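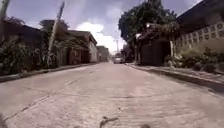

Unit 4: Prevention Programs in Schools and on Teams

Reading for this unit: course packet, pages 93 to the end of the chapter. The short response is due 12th October.

Terms to know

Universal prevention: given to everyone in a group, such as all ninth graders or a whole swim team.
Selective prevention: given to a group with a higher risk than average, such as students with a parent in treatment.
Indicated prevention: given to individual students who already show early signs of a problem.

Most school assemblies are universal. One talk to 497 students in a gym reaches a lot of people at low cost, but it leaves little room for questions. Small groups cost more per student and need a trained leader.

Case: the Etura program

Rodica Pîrvu ran Etura at Palacios High School for two school years. It had 4 sessions for each team, held before practice. Coaches attended every session and signed the same pledge as the players. The sessions covered painkillers after an injury, drinking at team parties, how to refuse, and where to get help.

Students filled out a survey before the first session and again in March. Pîrvu reports that the second survey had many missing forms, mostly from players who had left their teams. Keep this in mind when you read her results. Students who drop out of a sport may differ from those who stay, and the survey can't tell us how.

The Sidudero program used the same sessions but had older students lead them. We will compare the two in class.

Points for discussion

What does a coach's presence add to a session, and what might players hold back?
Should a student who asks for help be allowed to keep playing? Who decides?
How would you follow up with players who left the team?

Short response

Pick one of the two programs. In 2 pages, say which type of prevention it is and name one change you would make. Cite the packet by page number. Late papers lose one grade step per day.

Next unit: family programs, starting with Sikitz.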